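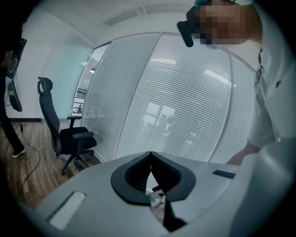
Buying hand-held grippers for data collection: your questions answered

I run purchasing and planning for our collection team, and I get the same emails over and over, so I finally put my answers on one page. I buy this stuff, I don't build it. If you want to argue about sensors, the Vekari forum is the place for that!

How many grippers should I buy to start?

Two per person who will be collecting, plus one spare for the whole room. I know that sounds like a lot. Our first order was one each, and the first time a finger pad split we had somebody sitting around for four days waiting on a package from Burix. A spare costs less than that.

What does a full setup cost?

I can't give you one number because everybody's list is different, but I can tell you how ours split up. The grippers were a bit under half of the total. The rest went to head-mounted gear, cables, tripods, batteries, storage drives and a pile of small things I hadn't put in the budget at all. My small-parts line started at $200 and ended at $764 – mostly cables, tape and replacement pads. Start at $1000 and be happy if you have some left over.

Should I rent or buy?

Rent first if your project is shorter than a season. We rented from Dundico for the first 30 days and I'm glad we did, since half of what I thought we needed never left its case. After that we bought, because the rental bill was catching up with the price. Ask up front if any of the rental fee comes off a later purchase. Ours did, but only because I asked.

Do I need a special room?

No, a regular office is fine. Ours has a wood floor, a glass wall with blinds and a couple of rolling chairs, and that's pretty much it. What you do need is floor space, more than you'd guess from a drawing. People walk, turn, step back, bend over. Take the tallest person on your team, have them swing both arms out and walk a circle, and measure that. Then remember that the chair has to go somewhere too.

Check where your outlets are before you sign anything. A floor outlet is great for charging and terrible for ankles, so plan your cable runs on paper first.

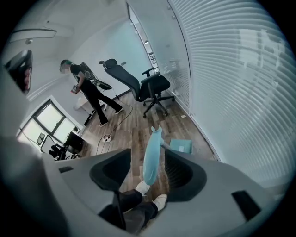
Collecting in the small office, with cables running across the floor.

Wired or battery?

Both, sorry. Batteries for anything that moves a lot, wires for anything that sits on a tripod. If you wear a rig on your back with a cable trailing off it, buy the cable longer than you think, and get the soft, thin kind. The stiff ones tug at people all afternoon and they will tell you about it. I order two lengths and put colored tape on the long ones so they don't wander off to other rooms.

What about blinds and lighting?

Put blinds in the budget if you have a lot of glass. Windows are lovely at 9 a.m. and a headache at 3 p.m., and your collection folks will want the light to stay put. If you're renting the space, ask who pays for them. We priced new ceiling lights too and decided to wait until December, when the building was doing electrical work anyway.

What do you use for objects to pick up?

Cheap soft things, mostly. Foam, fabric squares, small stuff with some color to it. This is the one part of the budget where you can go wild and still not spend much. Buy doubles, and keep a labeled bin for each task, or you'll be reordering the same items every month (ask me how I know).

How long do finger pads last?

It depends on what you're gripping, so I won't promise you anything. Order a second set with your first order and save on shipping. Check that the ridged pads and the smooth pads share the same mount, too. On our Berisha units they didn't, and I ended up with a drawer full of smooth pads that fit nothing we own.

How do I get this past whoever signs the checks?

Split it in two. I sent one request for the gear and one for the running costs – pads, cables, drives, chargers – and the second one went through in a morning. When I had everything on one sheet, it sat for weeks with a question mark next to the total.

Can you share your spreadsheet?

Sure, use the contact form and put "gripper budget" in the subject. It's messy and the tab called OLD is the one I still use.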